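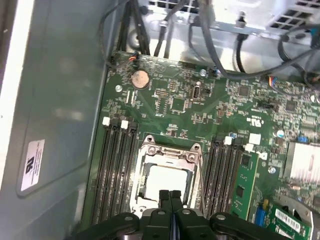

Laptop maker Jutow to pay for workers' night buses after February walkout

Jutow, which puts together laptops and desktop computers for several European brands, is to pay the full cost of night buses for staff at its Zerkorham plant. The company confirmed the change in a notice to workers on Monday, May 23, 2022, and it takes effect from the start of the next pay period.

Until now, anyone on the late shift has had 3 euros taken from their wages for each journey home. The last public bus leaves the industrial estate before the shift ends, so most people without a car have had to use the company service. For someone working five nights a week the charge added up quickly, and it was one of the main complaints when part of the assembly line stopped work in February.

That stoppage lasted less than a day. Workers on two of the lines put down their tools after a change to the rota was posted on a Friday afternoon, with the new hours due to start after the weekend. Managers withdrew the rota the same evening and agreed to talks, which have gone on since then with several breaks.

Under the new terms the bus charge goes altogether. The service will also get a second route, covering the villages to the north of the plant, where a good number of the newer staff live. Drivers will wait until 9 minutes after the end of the shift, as there have been complaints of buses leaving while people were still queuing to get through the security gate.

Jutow has also agreed to post rotas at least two weeks ahead. Any change made after that will need the consent of the worker concerned, except where a delivery of parts fails to arrive. What counts as a failed delivery is not spelled out in the notice, and the works council has asked for a written definition.

The plant builds machines to order, and its workload goes up and down with the supply of chips and power units. Last autumn there were weeks when whole shifts were sent home, followed by weeks of compulsory overtime. Basic pay is not part of the deal. It will be looked at separately in the autumn, when the current agreement runs out.

Bjarke Toft, head of operations at Jutow, said the company had been slow to see how much the transport charge mattered. "We looked at it as a small sum per trip, and our staff looked at it as a sum per month," he said. "They were right to look at it that way." He said the cost would be met from the plant's own budget and would not be passed on to customers.

He would not say how much the company expects to spend, but said a contract with a local coach firm had already been signed.

The deal covers people employed directly by Jutow. It also covers agency staff supplied by Dernetis, though only once they have worked at the site for 70 days. Before that they will go on paying the present fare. This was the last point to be settled and it remains the least popular. Many agency workers are taken on for the busy weeks before the schools go back and leave again in the autumn, and some of them will never reach the qualifying period.

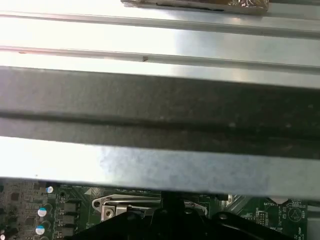
Ese Eze said the waiting period should have been dropped, and that agency staff finish at the same hour and stand at the same bus stop as everyone else. She added that she had voted for the deal all the same, as the two weeks' notice on rotas would make a real difference to anyone with children. "I have had to ring my sister at ten at night to ask her to take them in the morning," she said. "That should stop now."

Dernetis said in a short statement that it welcomed the agreement and that the terms for its own staff were a matter for Jutow.

Other firms on the estate are likely to come under pressure to follow. Chukwu, which repairs and resells used office computers from a building across the road, has a smaller workforce and no bus service of its own. Its evening staff have sometimes been allowed on the Jutow buses when there were seats free. Nnamdi Ajayi, who runs the Chukwu site, said he had asked whether the arrangement could be made permanent and would offer to pay a share of the cost. He has not yet had an answer.

Jutow will also give a one-off payment of 100 euros to each worker who lost wages in the February stoppage. It will be paid with the June salary. Staff who have since left the company can apply in writing to the personnel office at Zerkorham until the end of July.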